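Skavon Gripper Comparison

The Skavon Gripper Comparison is a bench study of robot grippers for household objects, run by a small group of engineers at the Kakakhel workshop. It was started by Noman Ghumman and Elaine Meireles, who wanted a plain answer to a question that comes up in every robot lab: which hand should go on the end of the arm? The study has grown into one of the liveliest little projects of its kind, and its notes are a pleasure to read, full of slipped spoons and stubborn sponges.

Background

The group had been using a two-finger gripper called the Catora for most of its early work. It was dependable with boxes and blocks, but Ghumman noticed that it struggled with thin handles lying flat on a table. In March, Mudassar Memon brought in a second design, the Wavis, with softer fingertips and a wider opening, and the two were set against each other on the same arm with the same controller.

Method

Each gripper is given 6 tasks, among them picking up a cup, moving a cloth and lifting a utensil by its handle. The arm is driven by hand through a leader device, and the operators swap places between rounds so that neither gripper benefits from one person's skill. A fixed camera records every attempt. A grasp is scored as good when the object leaves the table and stays held until the arm reaches its drop point.

Objects are moved to new spots before each round. Elaine Meireles drew up the layout cards, and she has a real gift for awkward arrangements! Bowls go next to handles, soft things go inside hard things, and small loose items end up right where the fingers need to pass.
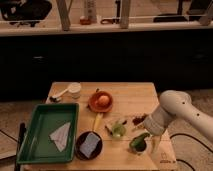
The arm above a mixed table layout, with a sponge in the black bowl and a folded white cloth or napkin in the green tray.

Results

The first full series covered 287 attempts, of which 208 ended in a good grasp. The Wavis did better with cloth and sponge, where its soft tips could pinch and hold. The Catora kept its lead on hard, round-sided things such as cups, and it was quicker to close. Flat handles remained difficult for both, although Noman Malik found that coming in at a low angle helped a great deal.

Later work

Noman Niazi has since rewritten the controller settings so that closing force can be limited to up to 70 percent of full power, and a repeat of the cloth tasks is under way. A third set of fingers, printed at the workshop with a thin nail-like edge for flat handles, is being fitted to the Catora.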